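How do I get an item on the city council agenda if my council member won't sponsor it?

Posted in Local Government

Tia Fothergill
Our city has no local ordinance covering discrimination in rental housing. State law leaves some gaps and a few of us want the council to take up a draft. We have 34 small landlords and shop owners who signed a letter of support. My own council member told me by phone that she isn't against it but won't put it on the agenda before the budget is done in April. There are seven members plus the mayor. Is there any way to get it in front of them without her? I spoke during public comment at the last meeting and they just thanked me and moved on.

3 replies

Theda Reinholz
Look up the council's rules of procedure. They are usually a separate document from the city charter and the clerk will have a copy. In most places any member can place an item, so it doesn't have to be the one from your district. Some cities also let the mayor or the city manager do it.

Also check if your charter allows a citizen petition to the council. Ours does. It took 1,000 valid signatures from registered voters, and the council then had to schedule a hearing. It did not have to pass anything. Collect more than you need, because the clerk threw out a lot of ours for old addresses.

They don't answer you at public comment because open meeting rules generally keep them from debating something that wasn't posted ahead of time. I wouldn't read much into it.

M. Kröger
good luck, ours sat on one for two years. email all of them not just yours

Emília Ďurica
Agree with Theda on asking another member. Ask for a work session item first if your city holds them. No vote is taken, so members agree to it more easily, and the city attorney can go over the draft before it is formal. We had 4 members in favor by the time ours came up for first reading.

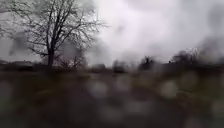 Page last changed: Tuesday, 4:16 pm

Two more things on the draft itself. Put in who takes the complaints and how long they have to respond. The first version we brought had neither, and the attorney sent it back. And find out the filing deadline for agenda packets. In our city it is noon, eight days before the meeting, and anything later goes to the next one.

If your landlords are willing to speak, have them sign up separately at the clerk's table. Our council gives three minutes each and doesn't let people hand their time to someone else.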